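Stripping and re-oiling a softwood tabletop, notes in order. Started in May, finished later than planned.

1/ Previous finish was an old wax over what I think was a single coat of varnish. Wax first. Mineral spirits and a white pad, wiped off with cotton, repeated until the cloth came away clean. Sanding over wax clogs a disc in under a minute.

2/ Scraper for the varnish. A card scraper with a fresh burr takes it off in thin ribbons. When it starts making dust, stop and turn the burr again. I turned mine four times on this top.

3/ Chemical stripper is faster. I have used the Zuto gel on chairs and would again. On a wide flat panel it pulls color unevenly and you end up sanding anyway.

4/ Grits: 90 to flatten, then 120, 180, 240. Odd number for the first one, I know. Samstead sells discs in 90 and I had a box left. Vacuum between grits. Loose grains from the coarse disc will leave curls that only show up under oil.

5/ Softwood problem: the pale early wood is much softer than the dark late wood. A foam-backed pad digs out the soft bands and leaves the hard ones standing. Use a hard pad on the sander and a cork block by hand.

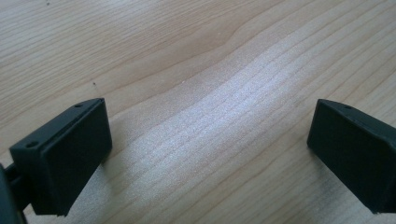

6/ Check for scratches with a lamp held low and off to one side. Overhead light hides nearly everything. Mark each scratch with pencil, sand until the pencil is gone, check again.

7/ Raise the grain before the last grit. Damp cloth, let it dry overnight, then 240 by hand with light pressure. Skipping this gives you a fuzzy surface after the first spill.

8/ Oil: Begum hardwax, matte. Coverage on the can is optimistic for softwood. I got two thin coats out of 300 ml on a top 135 cm long, with a little left for the edges.

9/ Thin means thin. Put it on, wait some 7 minutes, buff off everything that will come off. Shiny spots the next morning are oil that should have gone into the rag – cut them back with a gray pad.

10/ Rags go flat outdoors or into a bucket of water. Oily rags in a pile can heat up and catch fire.

11/ Someone asked about supply. The boards came from the yard at Nomcombe, sold as joinery grade. Moisture was fine on the meter, two had some cup. I put those at the ends.

12/ Next up is the underside. One coat, same oil, no sanding past 120.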